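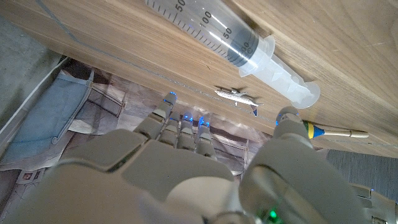
Figure 1. Large plastic syringe with a scale printed on the barrel.

Pressure and Volume of Trapped Air
Physics project report, Londholm, 28 May 2019
Group: Sarita Maurya, Tarek Nasr, Brittany Dufour
Supervisor: Doaa Gaber

1. Purpose
We wanted to check Boyle's law for ordinary room air. The law says that if the temperature stays the same, the pressure of a gas multiplied by its volume does not change. We also wanted to see how much error comes from simple school equipment.

2. Method
A sealed syringe held the air. The starting volume was 80 cc at room pressure. Weights were placed on the plunger one at a time, and we waited a minute after each one so that the air could return to room temperature. Then we read the volume. Tarek read the scale and Brittany wrote down the numbers. The pressure was worked out from the weight and the area of the plunger, and room pressure was added to it.
The whole series was done 3 times. We took 6 readings in each series. The smallest volume we reached was 53 cc.

3. Results
The volume went down each time weight was added. When we plotted pressure against one divided by volume, the points lay close to a straight line in the second and third series. In the first series the two heaviest readings were below the line. We had not waited the full minute for those, but we are not sure this is the cause.

4. Sources of error
Friction was the biggest problem. The plunger stopped at a slightly different place depending on whether it was moving up or down. In the last series we tapped the barrel before each reading and the points were closer together.
A small leak would also make the volume too low at high pressure. We removed the weights at the end and the plunger came back almost to the starting mark, but friction could hide a leak of this size.
The air in the tip was not included in the volume. Souad Bouzid from the other group pointed this out when we compared graphs. Adding it would move every point by the same amount.

5. Conclusion
Our second and third series agree with Boyle's law within the error of the readings. The first series should be repeated in June with the full waiting time and a little silicone oil on the seal.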